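Thursday, Nuvstead shop, after closing

Right, writing this up before I forget half of it. Spent the evening on the round table in the reading corner, which is the one Tomar is meant to look after first (clear it, reset it, put things back where the floor plan says they go). I had the hand-held gripper out for most of it and my wrist is complaining. Must ask Minby how they do two hours of this without swapping hands!

Total now stands at 614 recordings across the two shops. I'd like to throw a fair few of mine from last week away, the ones where I was rushing and sort of swooped at everything. Anyone on the shop floor would spot it straight away. You don't grab at things on a table with customers sat round it, you come in slowly and a bit from the side, and the people who've done that for years do it without thinking. I've asked for the floor staff to do the next lot in my place. They're much better at it than me and it seems daft for the machine to learn tidying from the person who tidies least.

Things I noticed about the table itself:

- The mouse pad is a pig. It's flat, so there's nothing to get hold of except the red wrist rest, and I keep going for that every time. Is that a bad habit to teach? Leave it for now, but write it down properly when we do the notes for Minby.
- Clear things. The see-through mouse is lovely to look at and I'd guess it'll be horrid for the cameras. Want more goes at it with the lights both up and down.
- The sign card sits in a wooden base near the far side and it's easy to forget when you're concentrating on something closer. Slow down near it.
- Vases on the side tables stay out of bounds. Agreed with everyone, not up for debate, I don't care how good the gripping gets.
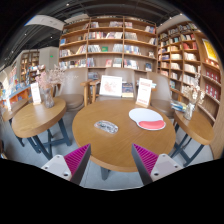
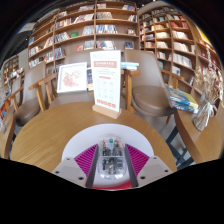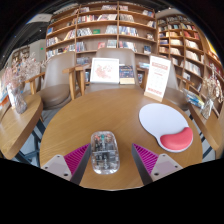 *Round table, reading corner, magenta fingers. Clear mouse and mouse pad are both in the third one.*

Now the people side, which I said I'd keep notes on and then mostly haven't.

We had a sit-down at lunch with the floor team, eight of us round two tables with sandwiches. The question everyone wanted answered was hours, obviously. What I could tell them is what I've been told: the closing shift keeps its length until the trial is over, and the trial is five weeks. After that I don't know and I said so. That went down better than the leaflet from Grerkine did, which talks about "freeing up colleagues" all the way through and got read aloud in a silly voice.

What came up that I hadn't thought of:

Tidying is when they find out what's been read. A pile left on a table tells you which books people picked up and then didn't buy, and the displays get changed on the strength of that. If Tomar just carries everything back to its place, that goes. So could it leave a list? Or put the strays on one table and let a person do the shelving? I much prefer the second, and it's less work for us too, which is suspicious but never mind.

Somebody also said the tidy-round is the only bit of a long shift where you get to be quiet. I don't have a box on my form for that. Put it in anyway.

And there's the question of who puts things right when it drops something at ten past closing. At the moment the honest answer is "whoever's nearest", and that's no good. It needs to be in somebody's job, with time for it.

For next time:

- floor staff holding the gripper, me just watching and keeping my mouth shut
- repeat the mouse and pad with the sign moved further back
- ask Grerkine about the list of strays, and whether it can be printed
- spare grip for smaller hands (three people asked)
- charge the batteries BEFORE closing this time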